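Home | Forums | Hobbies | New posts | Log in

Is sorting by colour a waste of time?

kanako_o
January 12, 2022
Bought a job lot of plastic construction toys in Endwood, 200 pieces. The seller swears you should sort by colour. I doubt it.

Griffiths621
Colour is useless. You hunt for a shape – a nut or a peg – and the colour comes second.
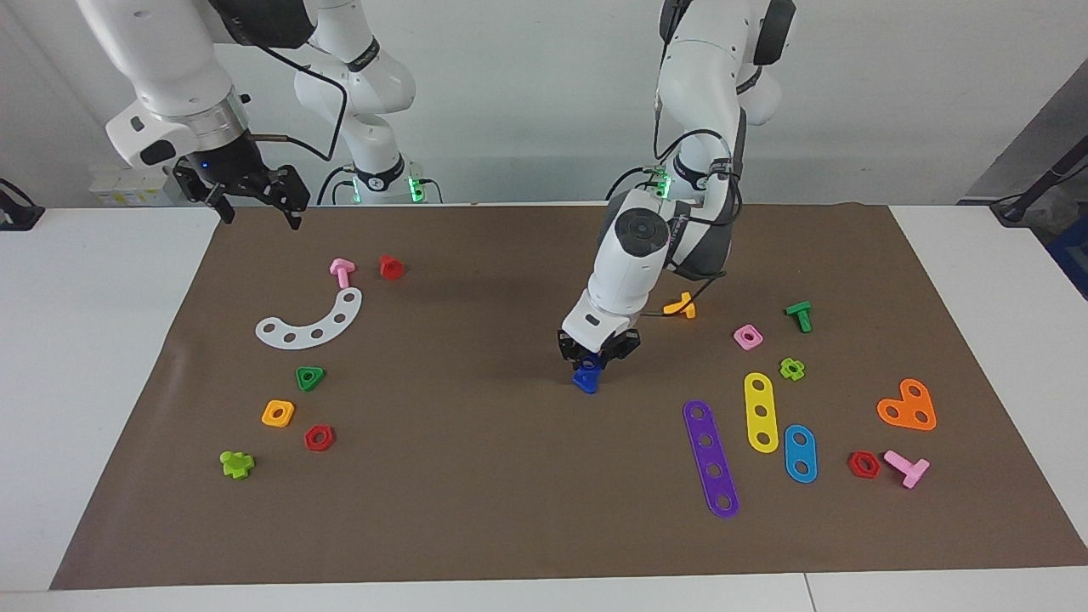 Re: sorting by colour

mahtab_b
Disagree. My two always ask for "the red one". Shape trays lasted until August.

Griffiths621
So they'd tip out colour trays as well. I'm not convinced any system survives children.

kanako_o
Nor me. One big tub and a mat, then. I'm not buying trays.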